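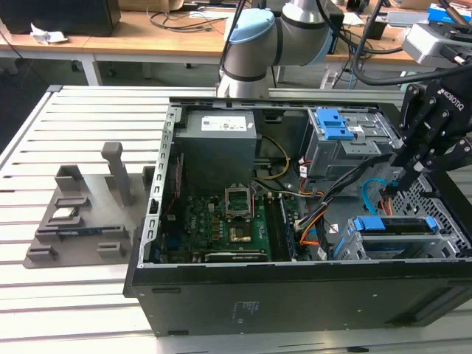
# Chapter 11: What Is It Worth Now?

Start with a purchase. Sosa Bakery in Pamham buys a desktop computer for the back office on 5th January. Price $500, paid in full, same day. Orders, payroll, the flour invoices, all of it goes through that one machine.

Question for the chapter: when did the bakery spend the money?

Easy answer, January. The bank statement says so. But the computer is still working in December, and the year after, and maybe the year after that. If the whole $500 counts as a cost in January then January looks terrible and every later month looks a bit better than it should. Same bakery, same bread. Only the books moved.

So accountants spread it out. The word is **depreciation**, and you've probaly heard it used about cars. Drive it off the lot, loses a chunk of its value, and so on. That is the everyday meaning. The bookkeeping meaning is narrower and you need to keep the two apart, since half the mistakes in this chapter's exercises come from mixing them up.

**Everyday meaning:** what somebody would pay you for the thing has gone down.

**Bookkeeping meaning:** you are moving part of the cost from the balance sheet to the income statement, a bit each year, on a schedule you picked at the start.

The second one doesn't look at the market at all. Once the schedule is set it just runs.

## 11.1 The four things you need

Before any schedule:

- Cost. What was paid, plus delivery and setup.
- Useful life. How many years the business expects to use it. A guess, but a guess you have to be able to defend.
- Salvage value. What you expect to get for it at the end. Often zero. Sometimes not.
- Method. We use straight-line in this chapter. The others wait for Chapter 12.

Sosa picks five years and a salvage value of $215. That's high for an office computer – keep it in mind, we come back to it.

Cost minus salvage is $285. Divide by five years. $57 a year.

| End of year | Expense this year | Book value |
|---|---|---|
| 1 | $57 | $443 |
| 2 | $57 | $386 |
| 3 | $57 | $329 |
| 4 | $57 | $272 |
| 5 | $57 | $215 |

Read down the last column. **Book value** is cost minus all the depreciation taken so far. After three years, $329. Put a box around that one.

## 11.2 Book value is not a price

Now the machine stops starting up, partway into year four. The bakery takes it to Plornus, the repair shop two streets over. Plornus says the fix costs more than it's worth, offers $21 for parts.

Books say $329. Shop says $21. Which is right?

Both, for what they are. The book figure is cost not yet used up. The shop figure is an offer. Nothing in the straight-line method promised that they would meet.
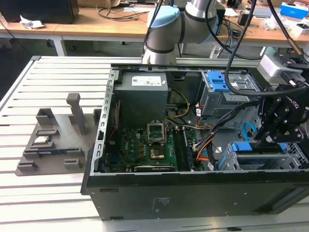 One reader of the first edition wrote in to say that the example was unfair, that any sensible owner would have set salvage at zero and a life of three years, and that by the time the machine quit there would've been nothing left on the books to argue over.

Fair point, and it's worth working through. Zero salvage, three years: the yearly expense goes up a lot and the book value is gone before the breakdown. Cleaner ending. But the first three years now carry all of the cost, and if the machine had lasted six the last three would carry none. You don't get rid of the guess. You only choose which years pay for it being wrong.

What Sosa should do now is record a loss. Ignore the part-year for the moment (Section 11.5). Book value $329, cash received $21, loss $308. Goes on the income statement for that year. The computer comes off the balance sheet, both lines – the cost and the accumulated depreciation. Students forget the second line. Every year.

## 11.3 One asset or many?

Tralta, a delivery company, asks a harder one. It replaced the memory and the power supply in an office machine. Is that a repair, or a new asset?

Rule of thumb. If the work just keeps the thing running as before, expense it now. If it adds years or makes it able to do something more, add it to the cost and depreciate it over the life that's left.
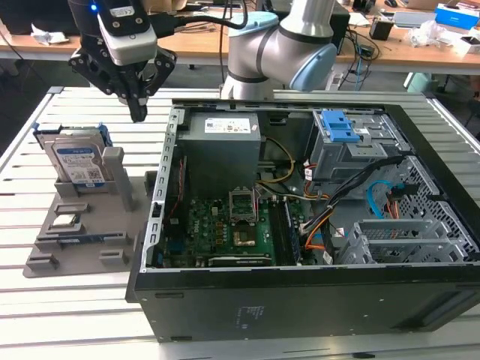

*Figure 11.1 Desktop tower with its side panel off. Power supply at upper left, motherboard below it.*

Plenty of gray area here. A like-for-like power supply, repair, fairly clear. More memory so that the new routing software will run, probably an improvement. Both on the same invoice? Split the invoice. And if the amounts are small most firms set a cutoff and expense everything under it, no matter what kind of work it was. Tralta's cutoff is $500. Anything under goes straight to expense.

Write the cutoff down and use it the same way each year. Changing it when profits look thin is a problem, and we get to why in Section 11.4.

**Before you go on:** redo the table in 11.1 with a salvage value of zero and the same five years. Keep your answer, you'll need it for the next section.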